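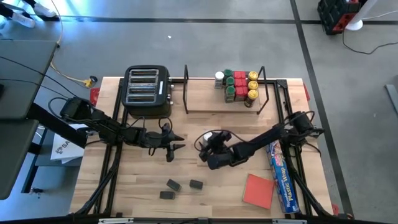

Tandavdale, May 2022 – The kitchenware company Bodberg presents Endari, a small range of furniture for people who cook at home and do not have much space. The range has nine pieces, among them a table top made of narrow strips of wood and a low wooden shelf with black metal ends, which can stand on any worktop.

The shelf is made for the things that the cook takes in the hand many times a day. Spice jars with green, red and yellow lids can stand close together on one half of it, and the other half stays free for a cup or a small bowl. A big appliance, such as a four-slot toaster, has its place next to the shelf.

"We visited 32 homes before we made the first drawing," says Fulgencio Barrios, who is responsible for design at Bodberg. "In almost all of them the spices were in a deep cupboard, and people bought the same jar two times. We wanted to bring them out, where the hand can find them."

The wood is cut and joined in the workshop in Collado, where 53 people work today. Each table top is oiled by hand and rests for some days before it is packed.

"Wood in a kitchen needs a little care, but it is easy care," says Marcelino Casado, head of the workshop. "A soft cloth, a little oil – it is enough."

Endari will be sold from July in over 200 shops and by direct order from Bodberg. Samples for the press can be requested from the Tandavdale office.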